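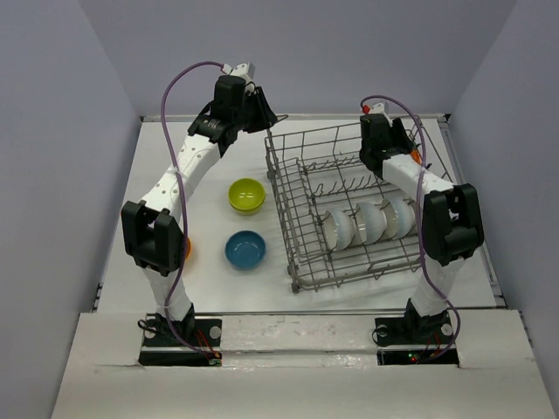

2 min read

The Washing-Up Rota at Kirkmont: A Note on Shared Kitchens

Kirkmont has been a shared house for as long as I have held a room in it, and in that time the kitchen has been governed by three successive rotas. The first was drawn up by Hefin Probert and ran to 8 clauses. It was displayed inside the larder door and was observed with care for one winter.

The rota assigned each resident an evening on which he or she was to wash, dry and put away. It made no provision for absence. When Mali Skyrme took up night work at Maddocks, her evening passed to whoever was in the house, and the resulting disagreements occupy several pages of the house book. I have consulted the book in preparing this note. It has 109 pages, of which the greater part concerns saucepans.

The second rota separated washing from putting away. It was held that a person who cooks late should not be obliged to wait for plates to dry, and residents were permitted to leave them standing until the morning. 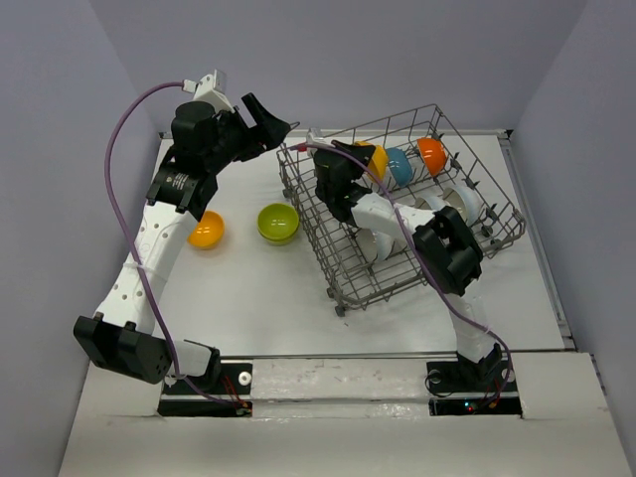

The difficulty lay in deciding when the morning ended. Beca Gwilliam proposed ten o'clock, Tomos Prosser noon. Ten o'clock was adopted and is still the rule, although it is applied gently during the holidays.

The present arrangement is simpler. Each resident washes what he or she has used, on the same day, and the large pots are shared between those who ate from them. Guests are exempt on their first visit. Prys Hopkin, who lived for some years in a similar house at Skemell, advised us to write down as little as possible, and the whole text now fits on a postcard.

I should record one matter that remains open. The roasting tin belongs to the house and is used by all, yet it is often left to soak – on one occasion in June for the better part of a week. A proposal will be put to residents at the next house supper.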